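Stories > Short Fiction > The Red Ones
4 min read

My aunt left me the counting game, and by the counting game I mean a basket, a tin of rules so faded you could only read every other line, and 545 dollars in an envelope marked "for the trouble." I had no idea what trouble she meant. It was April 2018, I was living over the dry cleaner's on Mekard Street, and I had plenty of my own already!

The game came from Vukden, the town where she and my mother grew up. Everybody there played it on the night before the ferry went out for the season (my mother says it was the night after, and they fought over that for years). You put the red pieces down deep, you ask your question, and you reach in without looking. If the piece you pull is warm, the answer is yes. My aunt called the pieces Toshes. My mother called them those darn blocks.

So I cleared a spot at home one evening, feeling pretty silly, and set the whole thing up.
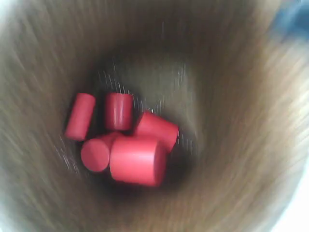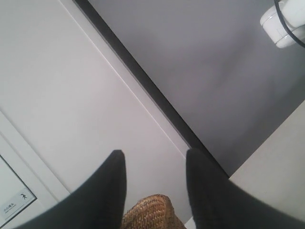 My question was about the house. My aunt's house, I mean, 1254 Skakton Road, which my mother wanted to sell and I wanted to keep, even though the roof was shot and it was 400 miles from anybody I knew. I'd been chewing on it since March. I stood there looking at the woven rim of the basket, all those tight tan strands, and I could smell her kitchen, I swear I could, the onions and the floor wax and that awful hand cream. Then I shut my eyes and reached for the red cylinders and asked out loud if I should keep the place.

The one I grabbed was cold. Cold as a doorknob in winter.

Well, I wasn't going to take that from a block! I dropped it back, gave everything a good shake, and went again. Cold. I called my mother, who picked up on the second ring and didn't even say hello.

"You're playing it," she said.

"How do you know?"

"You're breathing like her. How many tries have you had?"

"2," I said, "but I think I did the first one wrong."

She laughed so hard she had to put the phone down, and I could hear her walking around her apartment, opening and closing a drawer. When she came back on she sounded different, kind of younger. She told me my aunt had asked about that same house every spring, whether she ought to leave it, and had gotten a yes every single time.

"And she stayed," I said.

"She stayed. She said the blocks didn't have to live there."

I asked her if she wanted to drive up with me and look at the roof. She said her knees were bad and the motel was worse, and then she asked what time I was leaving.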